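About Toltberg

Toltberg supplies, installs and repairs household and light commercial appliances: refrigerators, dishwashers, ovens, cooktops, washers and dryers. We sell to homeowners, landlords and small offices. Every product we list is one we also service.

Showroom and workshop share one building. The parts counter is at the back. 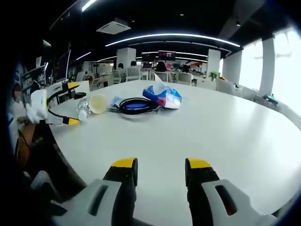
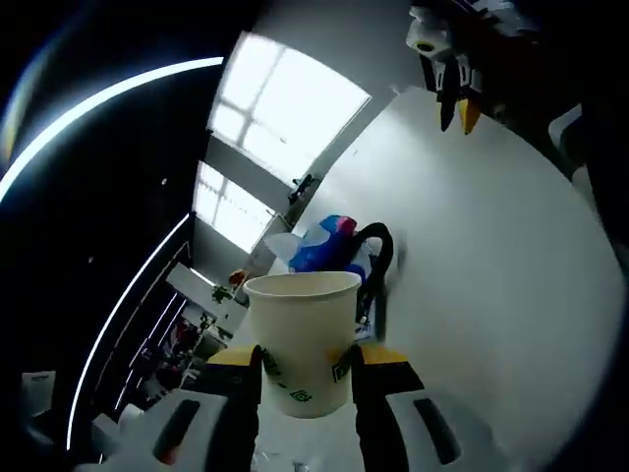 Toltberg was founded by Wycliffe Kimaro and Elibariki Temba, who had worked together as repair technicians. Their first contract covered built-in dishwashers and coffee machines for a property manager with 38 units. Coffee machines remain a large part of the office business, and the questions we get about them are mostly about dimensions. A customer who serves coffee in paper cups should measure the cup with its rim and compare that figure with the clearance under the spout. Tall cups do not fit every machine with a fixed spout. We list the clearance on each product sheet, along with water connection type, tank volume and required counter depth.

What we sell

Our current range covers three product lines. Kirui is our line of built-in kitchen appliances, available in standard and narrow widths. Cerkier covers laundry, including stacked pairs for closets. Skulari is the office line: undercounter refrigerators, compact dishwashers and coffee machines. We stock 1,597 part numbers for these lines, including door gaskets, drain pumps, control boards, hinges and shelf supports. Parts not in stock are ordered from the manufacturer, and the customer is given a delivery estimate before paying.

Installation

Before a built-in appliance is delivered, a technician checks the opening, the electrical supply, the water shutoff and the drain height. Many imported models need a 240-volt circuit where the older unit ran on 120 volts. If new wiring is required, the work must be done by a licensed electrician before the installation date. Gas connections are pressure tested and the reading is written on the work order.

Old appliances can be removed on the same visit. Units containing refrigerant go to a certified recovery facility.

Service and warranty

Installation labor is covered for 2 years. Manufacturer warranties vary by product and are listed on the invoice. For repairs outside warranty, the customer receives a written quote after diagnosis — no parts are ordered until the quote is signed. Please have the model and serial number ready when you call. On most dishwashers the plate is on the edge of the door; on refrigerators it is usually inside the fresh food compartment.

Service contracts are available for buildings with up to 200 appliances. Annual inspections under these contracts start in September.

Page last revised April 25, 2022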